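# Chapter 5: Writing Rules for Soft Work

In Chapter 2 we looked at machines that stand behind a fence. The rules for such machines are old and well tested: the fence has a door, the door has a switch, and when the door opens the arm must stop. In the present chapter we leave the fence. We ask which rules are needed when a robot works with cloth, bedding and similar goods, in rooms where people also live and work.

After reading this chapter you should be able to:

- explain the difference between a standard, a house rule and good practice;
- write a task sheet for a soft object;
- decide when a task record may be used for training a machine, and when it must be put aside.

## 5.1 Why a task sheet comes first

A hard part has a drawing with measures and tolerances. A pillow has no such drawing. If we tell the machine only "make the bed", each engineer will understand something different, and the safety check will be different also. Balthasar Hauser met this problem at Aebischer, where 3,000 task records had to be sorted again. The sheets did not say at which moment a task was finished.

The house rule at Perilport, written by Lizeth Arango, is therefore short. Every task sheet must name the object, the allowed places to hold it, the direction of the pull, and the end state. Without these entries the record is not accepted.
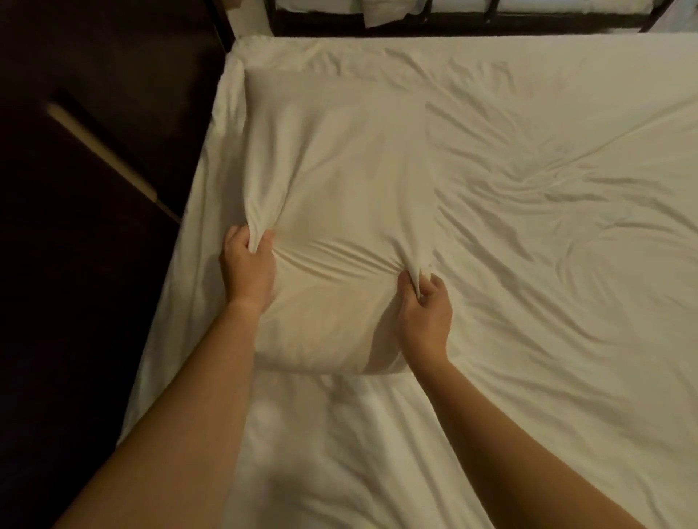

The second entry, the allowed places to hold, causes most of the discussion among students. A beginner often writes "hold the pillow", and this is too wide for a rule. With a pillow in its case, the hands may take a gathered fold of the case near each side, so that the fabric between them is pulled taut and creases run across the lower part. A good sheet says the same in words: "hold the case by a fold, left and right". It also says how much force is allowed while the fabric is under tension.

## 5.2 Wrinkles and the end state

The end state must be possible to check. "Smooth" is a weak word, for a sheet on a used bed is seldom fully smooth. In the Narura exercise at the end of this chapter you will compare two definitions of the end state and write down which one a second reader can apply without asking you.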